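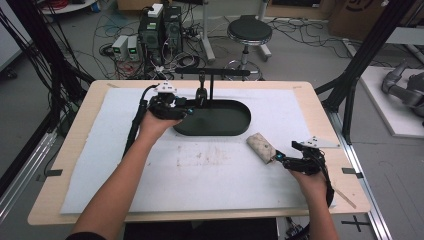

A hand-held gripper in each hand, a pouch and an oval tray on the sheet.

Every December I sit down with a budget form that has one box for capital equipment and one, much smaller, for everything else. The first box is for things with a serial number. The second is for tape, cable, sheeting, stools, screws, finger pads, and the hours spent putting them together. After several years of filling in this form for a robotics lab, I think the two boxes are the wrong way round, and I think most groups planning a purchase this winter will make the same mistake we did.

Our mistake was simple. We asked for arms first. An arm looks good in a proposal, it has a quote attached, and a finance office understands it. We then found that the arm spent most of its first year parked while we worked out what we wanted it to learn. Work with hand-held grippers needs a table, a pair of grippers, a person with two free hands and something to pick up. It can begin long before the arm is ready, and it tells you which arm you should have bought.

When we compared suppliers, the two that made our shortlist were Jornura and Unham. Jornura's grippers cost more and came with a service plan. Unham's were cheaper and came with drawings. We spent a whole meeting on the difference in price and no time at all on what either would cost to keep going for 52 weeks. I now believe that second question is the only one worth a meeting.

Take the fingers. They are the part that touches the world, and they are treated in nearly every quote as if they last as long as the rest of the tool. They scuff, the corners go ragged, and a worn pad does not hold a soft object the way a new one does. If your recordings from spring and autumn were made with pads in different states, you have a problem that no amount of computing will put right. We set aside 3000 for spares in the last round and I was asked twice to defend it. I would ask for more now.
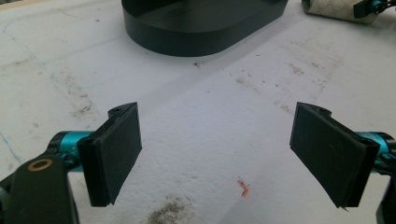

Gripper fingers open over the work surface. Note the scuffs on the right-hand pad.

The same goes for the surface. Boards and sheets get dirty, and they should be listed as consumables with a replacement date. A group that buys one good white board and expects it to serve the whole project has saved very little money. I have seen plans with a line for a second camera and no line for a clean sheet.

Cable is the next item people leave out. Budget for proper lengths, sleeves and spares, and for someone's time to route them. A cable that pulls on the wrist makes the operator slower and more tired, and tired people make poor recordings. Seating, lighting and breaks belong in the same part of the plan. Our sessions got better when we shortened them, and that cost nothing except a longer calendar.

There is a fair case against all this. Colleagues at Kosta argue that small items can always be found from some other pot, and that a capital round comes only once, so you should ask for the largest thing you can justify. I understand that. It is how the rules push everyone. But the other pot is usually a researcher's own afternoon, and those afternoons are never counted.

My suggestion for this year's form is dull. Buy 2 sets of grippers before you buy a second arm. Order pads when you order the tool they fit. Allow 14 working days for setting up the table, and write that down as a cost. Leave the arm until the first recordings have been looked at properly. If the form has no box for any of this, put it in the notes and make somebody cross it out.

Aydoğan, 31/10/2021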